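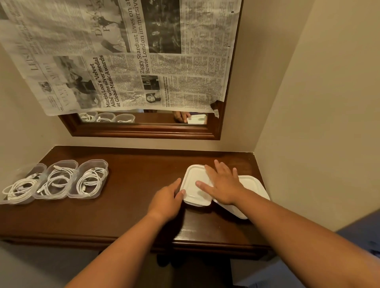
How often should we replace the cable that runs to the gripper?
At 600 hours of running time on the Etolum cell, or sooner if the outer jacket feels stiff when you bend it gently between your fingers.

Home | Course Notes | Workshop Hours | Contact

Filed under: Robot Care, Second Term

Now, I know 600 sounds early, and Helge Skjelbred will happily tell you about the one at Skirnville that reached 1,308 hours and was still going strong (he's rather proud of it!). Please don't plan around that one. Power the cell down, lock the switch, and let the arm settle on its rest before you reach in. Take a good look at how the old cable is routed, then loosen the 2 clamps, starting at the wrist, and ease the cable out without tugging at the plug.

Lay the new one in with a soft curve at the elbow, a bit more slack than you think it needs, and turn each joint slowly by hand before tightening anything. Write the hours in the logbook. Spare cables are coiled loosely, never folded, and Birger Torvik has the key to the cupboard.

For next time, please read the Lowther sheet on clamps and bring your logbook pages by 13th February.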